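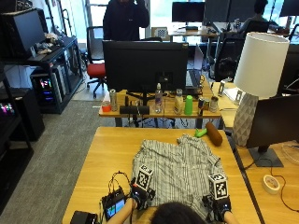
Progress Report: Working Practice for Hand-Guided Garment Demonstrations
Submitted 2024-09-10 by the Flerneck project office

Purpose of the grant

The Thygesen award supports the drafting and trial of a written code of practice for laboratories that record people handling clothing so that robots can learn the same tasks. This report covers the period since January. It sets out what has been adopted, what is still under review, and what remains to be spent.

Work completed

Draft 2 of the code is now in force at the Flerneck site. It applies to every session in which an operator wears tracked hand devices or works with a hand-held gripper. The rules on marker care were settled first. Marker faces are to be checked for scratches and glare before each session, and a device with a damaged face is withdrawn until the face has been replaced.

The target for the period was 3000 accepted demonstrations of shirt folding and spreading. The site has recorded 2100. The shortfall reflects the decision to discard sessions recorded before the cable rules were agreed, and we consider that decision sound.

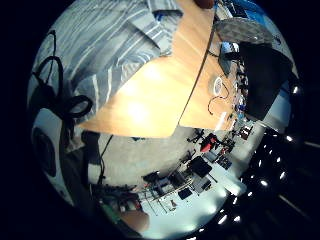 Cables have taken up more of our time than any other topic. The first draft asked only that leads be kept "tidy," a word that each operator read differently. The present text requires that leads from worn devices have enough slack for a full reach across the table, and that no lead pass under the garment. Loose items that are not part of the task are to be moved to the side of the table before recording begins. Compliance with this last rule is still uneven – reviewers have noted it at both Flerneck and Gestoritz.

Consent and bystanders

Shared rooms present a particular difficulty, as people who are not operating the equipment may be recorded. The code now provides that:

1. Signs are posted at each entrance to the room while recording is under way.
2. Staff at nearby desks are asked for written consent once per project and may withdraw it at any time.
3. Faces are blurred before any recording leaves the site.
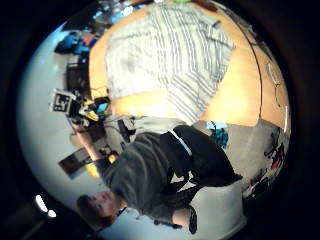

Matters outstanding

Gestoritz has asked for a lower limit on session length than the one in the draft. The question has been referred to Nistico for an outside opinion. A sample of 200 recordings will be reviewed against the full code, and the results will be included in the next report. Spending remains within the approved budget and no change to the grant terms is requested.

Flerneck Project Office | Contact | Copyright 2024 | Back to top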